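Bardale Cenotaph and Memorial Avenue
Pre-service site inspection, checklist with comments
Inspector: Yaw Issahaku, Ikard Site Services
Job no. 1639
Period: September

1. Flagpoles and halyards
Result: pass with comment
Centre pole halyard replaced at last service. East pole cleat has one loose fixing. Tighten before the half-mast rehearsal. Truck and pulley run freely on both poles.

2. Cenotaph stonework
Result: pass
No movement at plinth joints. Lettering legible on all four faces. Minor lichen on the south face, to be left for the conservator. Do not pressure wash.

3. Steps and handrails
Result: fail
Three treads on the Ballero Street side have worn nosings. Handrail is sound. Close this flight until anti-slip strips are fitted and direct wreath parties to the ramp.

4. Ramp and wheelchair area
Result: pass
Gradient and kerb edges compliant. Keep the landing clear of wreath stands.
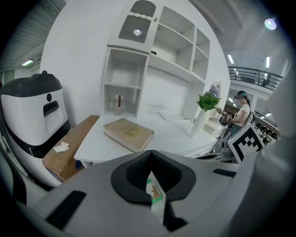

5. Seating for next of kin
Result: pass with comment
39 chairs set out on the lawn. Ground is soft at the rear row; use load-spreading mats under the legs. Aisle width measured and adequate.

6. Roadside viewing, Psarras Road
Result: pass with comment
Barriers to be interlocked on the kerb side for the full length of the cortège route. Leave the hydrant and the bus shelter accessible. Traffic control plan sighted. Copy to be held at the marshal's point from 6:30 am.

7. Temporary power and PA
Result: not complete
Leads tagged and in date. Cable covers not yet delivered. Reinspect before the sound check.

8. Firing party area
Result: pass
Exclusion zone pegged and roped. Blank ammunition handling remains with the unit's range safety officer and was not inspected.

Items open: 1, 3, 5, 6, 7
Reinspection required for items 3 and 7 only.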